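Ticket 519 – Under-extrusion on longer prints, Tanley desktop printer
Status: Solved
Category: Hardware / Extrusion
Opened: 26 June 2018
Slicer: Stiso, current release
Filament: Lewis PLA, white and orange
Hot end: stock, with Pletow nozzle

Original report

Hi all! First of all, I love this machine. It has been on my workbench since January and it has been running almost daily, and until last week I had nothing to write to you about. Now I do.

Small prints come out beautifully. Long prints start out beautifully and then, somewhere past the first 20 minutes, the walls go thin and stringy. You can see light through them. If I let it keep going, the extruder starts clicking and after that no plastic comes out at all. The head keeps moving around in the air, drawing a lovely part that isn't there.

If I cancel, let everything cool down, and start again, it prints fine for another stretch. Then the same thing.

What I've done so far:

Cleaned the nozzle with the needle that came in the box.
Swapped the nozzle for a new Pletow one, same size.
Re-leveled the bed twice (I know, I know, but it's the first thing everybody says).
Tried a different spool. White and orange both do it.
Re-sliced the file in Stiso with the default Tanley profile. Same result.

The part is a bracket with a long flat arm. I can attach the file if it helps. I'm happy to take anything apart.

Reply from support

Thanks for the very clear write-up. The clicking is the drive gear skipping on the filament, so something is holding the filament back. The fact that it works from cold and fails later makes us look at heat before anything else.

Could you check these and write back?

1. Is the small fan on the cold side of the hot end spinning the whole time? It should come on by itself when the nozzle warms up and should never stop during a print.
2. What retraction distance is set in Stiso?
3. When it fails, pull the filament out and look at the end. Is it thin and pointed, or is it fat and swollen?
4. Is the printer in an enclosure?

Please don't raise the nozzle temperature for now. It can hide the problem for a while and make it worse later.

Update from the ticket owner

Okay, this was a fun evening.

1. The fan spins. I shone a flashlight at it and checked it every few minutes and it never stopped.
2. Retraction is at whatever the profile came with. I haven't touched it.
3. Fat and swollen! I had to tug pretty hard to get it out, and the end had a plug on it, wider than the rest of the filament. There's also a little bite mark farther up where the gear chewed into it.
4. Yes. I built a box around it over the winter to keep the drafts off. Clear panels, a door on the front, weatherstrip around the door. It works really well, which I suspect is going to be your next point.

I put a kitchen thermometer inside for the next run with the door shut. The box gets a lot warmer than I thought it did. In the winter the garage was freezing and the box was just cozy. Now it's summer and the garage is warm before I even turn anything on.

Reply from support

A fat plug like that is a good sign that the filament is going soft too high up, above the part that is supposed to melt it. People usually call this heat creep. PLA softens at a fairly low temperature, and a closed box in a warm garage gives the cold side nothing cool to work with. The fan is only moving warm air past the fins.

Please try this, one step at a time, with a full-length test after each one:

Step 1. Open the door of the enclosure and run the bracket again. Leave everything else the same.
Step 2. If it improves but still fails, take the fan shroud off (two screws) and look at the fins behind it. Brush out any dust or stray strings.
Step 3. If it still fails, lower the print temperature in Stiso by one small step.

Changing one thing per test is slow, but then we'll know which one did it.

Update from the ticket owner

Step 1 done. Door open the whole time. Big improvement! It got nearly to the top of the bracket before the walls started thinning. I did hear a few clicks near the end, so it isn't cured.

One question while I'm here. The log screen on the printer showed code 286 after the failed run. I can't find it in the booklet. Does it matter?

Reply from support

Code 286 is a feed warning. It means the printer saw the extruder motor working harder than expected. It doesn't stop a print and it clears when you restart. It fits with everything else you've told us. We'll ask for it to be added to the booklet, it should have been there.

Please go on to step 2.

Update from the ticket owner

Step 2. Wow. So the shroud came off and behind it was a felt blanket. Dust, a bit of what I think is dog hair, and a nest of fine orange strings packed in between the fins. From the front the fan looked completely normal and was spinning away. Hardly any air was getting through.

I used an old toothbrush with the power off and then tweezers for the strings. While I had it open I noticed that the fan had a faint wobble when I turned it with a finger. It spins freely though, so I put it back.

Ran the bracket again, door open. Perfect from bottom to top. Not one click. I stood there grinning at it.

Then I got greedy and ran it again with the door closed, and it failed at a point a little past where it used to. So the dust was a big part of it, but the box is still too warm for PLA in this weather.

Reply from support

Great work, and thank you for running that last test even though we hadn't asked for it. It tells us a lot.

Our advice for summer is to leave the door open with PLA, or take the front panel off completely. The closed box is useful for materials that warp, and PLA will be happier without it. Put the panel back when the garage gets cold.

About the wobble: if the fan gets noisy, replace it. The part is number 341 in the Tanley spares list and fits with the same screws. Plug it in with the power off and make sure that the label side faces the fins, so it blows toward them.

We'd also like to see one more set of prints before closing this, ideally in both colors, with some curved pieces and some flat ones. Curves show thin walls sooner than straight edges do.

Update from the ticket owner

I ordered the fan anyway and it showed up fast. Swapped it in a few minutes, label toward the fins. It's so much quieter! I hadn't noticed how loud the old one had gotten until it was gone.

Front panel is off and leaning on the garage wall. I've been printing nearly nonstop since then, white first and then orange, all Lewis PLA, all with the stock Stiso profile. No temperature changes, so I never needed step 3. Log screen is clean, no 286.
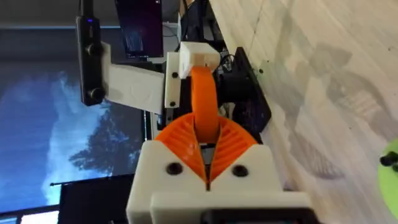 Attachment 1: white and orange printed parts, with black screws in the white plate.

The curves are what I was most nervous about, and on my bench the new ones feel solid when I squeeze them. The old thin-walled ones folded in half between two fingers. The flat arms are good too – I held one up to the window and no light came through.

A couple of other things I picked up on the way, in case they help the next person who searches for this:

Check behind the fan shroud, even if the fan is spinning.
Pull the filament and look at the end before you buy anything. I'd already paid for a nozzle I didn't need (it's a nice nozzle, I'm keeping it).
A cheap thermometer in the box is worth having.
Cut off the chewed bit of filament before you load it again. I forgot once and got a false alarm.

Reply from support

Thanks for the photo and the list. We've linked this ticket from the under-extrusion page so others can find it.

Two notes for upkeep. Brush the fins whenever you change the nozzle, and more often if there are pets nearby. And when you put the front panel back on in the fall, do one long test print before you leave the printer running for the day.

Your old nozzle is probably fine. If you want to reuse it, heat it, push some filament through by hand, and check that it comes out straight and doesn't curl to one side.

Update from the ticket owner

Tried the old nozzle and it prints just as well as the new one. Straight as a string. So now I have a spare!

Last question and then you can close this: is it safe to leave the shroud off altogether? It would make brushing easier.

Reply from support

Please keep it on. The shroud guides the air across all of the fins, and without it most of the air slips out at the sides. With the two screws it's a short job to take it off when you want to clean.

Closing as solved. If the clicking comes back, reply here and the ticket will reopen.

Resolution: Fins on cold side blocked with dust and filament strings, made worse by closed enclosure in warm weather. Fins cleaned, fan replaced (part 341), front panel removed for PLA.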